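Nitton two-finger gripper, short review
18 Sep 2019

We ran the Nitton for 11 days on the Drivetberg arm, in place of our older Khalaf. Fitting took two bolts and one cable. The Darnine controller accepted it after a firmware update.

Grip force is steady and the fingers stay parallel under load. Closing is slower than on the Khalaf. Clear plastic remains the hard case: the wrist camera gives few usable edges, and depth readings drop out at the rim.
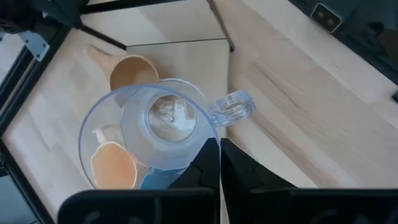
Wrist camera view, clear pitcher with wooden scoop inside.

Spare fingertips took over 9 days to arrive. Good hardware, thin manual.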